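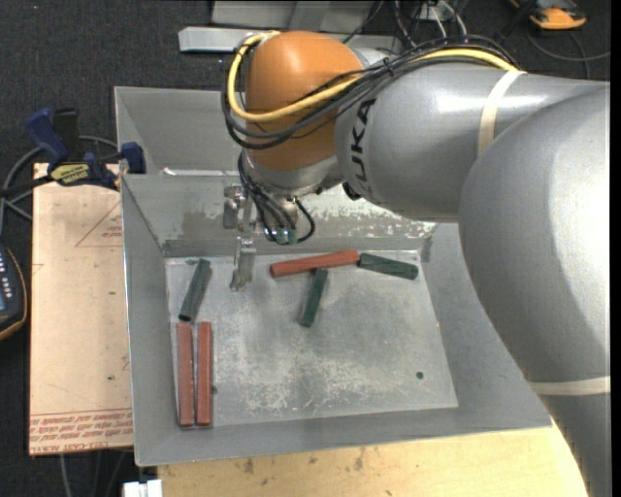 I spent most of March collecting grasp attempts for the bin picking model at Roltico, and the total now stands at 3353. Each attempt gets saved as one picture, one chosen grasp point and one result, pass or fail. Red and dark green bars are what we use for now, six to a bin. The KUKA comes in over the top with a narrow finger on its gripper, so the bars in the open are easy and the ones against the walls are where I need more data. A bar lying along the back wall with a green one touching its end is worth ten with clear floor on every side.

The first set was too neat. I was placing the bars by hand and I place things neatly, even when I try not to. The model did well on my layouts and badly on everything else. Now I tip the bars in from a box and leave them how they land.

I threw out 301 attempts from the first week. The gripper signal was being saved late, so some drops were marked as good picks. I fixed the timing and relabeled what I could - 38 of them were still usable after I checked them one at a time.

On the last test the model picked 91 bars before it got stuck. It still goes for the pale scratches on the bin floor now and then. I think more attempts on a nearly empty bin will help with that, so that is next. After that I want to try the Gastum parts, which are shorter and all one color.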